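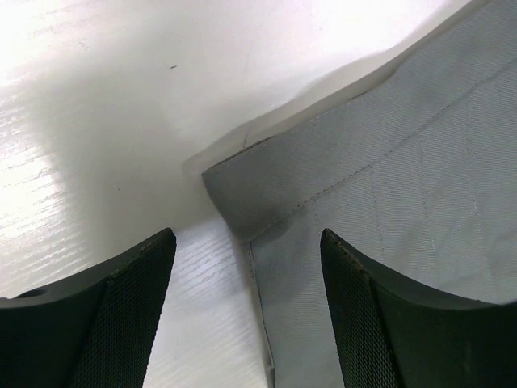

How do you pick the best gripper for a robot?

Your hand can do a lot of jobs. It can hold a pencil, lift a heavy book and pull one sock out of a drawer. Most robots can't do all of that with the same hand. The part a robot uses to grab things is called a gripper, and there are many kinds. People who build robots have to choose one, and the way they choose is by testing.

At the Britcombe workshop, Veronika Fuchs and Khải Phí test grippers on cloth. Cloth is one of the hardest things for a robot to pick up.

Why is cloth hard?

Think about a wooden block. It has the same shape when you lift it as it had on the table. A robot can find its sides, close its fingers and go.

Cloth changes shape every time you touch it. It bends, slides and wrinkles. When it lies flat it is also very thin, so there is not much for a finger to get hold of. If the robot squeezes too high, it closes on air. If it goes too low, it bumps into the table.

A good place to start is a corner or an edge. A hem helps too. A hem is the part where the cloth is folded over and sewn down with a line of stitches, so it is thicker there than in the middle. You can feel this on the bottom of your own T-shirt.

On a gray piece of cloth with a wide hem, the corner points out to one side and the stitches run in a long slanted line. Shadows next to the edge can confuse a robot's camera, and so can shiny spots on a white table. The computer has to work out which lines are cloth and which are only light.

What kinds of fingers are there?

The two dark fingers in the picture have blunt, rounded tips. Their inner sides are covered with a fine pattern, like a grid of tiny dots. Texture like this can help a finger grip, in the same way that the bottom of a sneaker grips the floor better than a sock does.

Veronika and Khải compared two sets of fingers. The first set is called Flamow and has a textured inside. The second is called Hubmann and is smooth inside. Both sets open and close like a pair of tongs.

Some other robots use suction cups. Those are great for boxes and glass. They have trouble with many fabrics, where air leaks through the weave.

How do you make the test fair?

If you raced two bikes, you would not send one uphill and the other downhill. Testing grippers works the same way. Khải wrote down these rules before starting:

Use the same piece of cloth for both sets of fingers.
Put the cloth in the same place before each try.
Move the robot arm at the same speed.
Give each set the same number of tries.
Write down every try, including the bad ones.

A try counted as a success if the robot lifted the corner and held it up while Khải said "one, two, three, four, five" out loud. If the cloth slipped out on "four," it was a miss.

What did they find out?

Each set of fingers got 194 tries. The Flamow fingers lifted and held the corner 116 times. The Hubmann fingers did it 57 times.

That sounds like an easy win for Flamow, but Veronika looked at the misses too. Many of the Flamow misses happened when the fingers came down in the wrong spot. Different fingers won't fix that. The camera program has to get better at finding the corner. Most of the Hubmann misses were slips, where the fingers closed on the cloth and it slid away.

The next test uses the Flamow fingers again with a new camera program called Promania. The cloth will stay the same. If they changed the cloth and the program together, they could not tell which change made the difference.

Try it yourself

You need a dish towel, a table and a pair of kitchen tongs. Ask a grown-up before you borrow the tongs.

Lay the towel flat. Using only the tongs, try to lift it by one corner. Do this ten times and write down how many times it worked. Next, wrap a rubber band around each tip of the tongs and do it ten more times. Did the number change?

For a harder test, close one eye. It is more difficult to judge how far away the towel is, and a robot with only one camera can have the same problem.

Words to know

Gripper: the part of a robot that grabs things.
Hem: a folded and sewn edge on a piece of cloth.
Weave: the way threads cross over and under each other to make cloth.

We use cookies to remember your settings and to see which pages are read most. Accept all | Only necessary cookies | Cookie settings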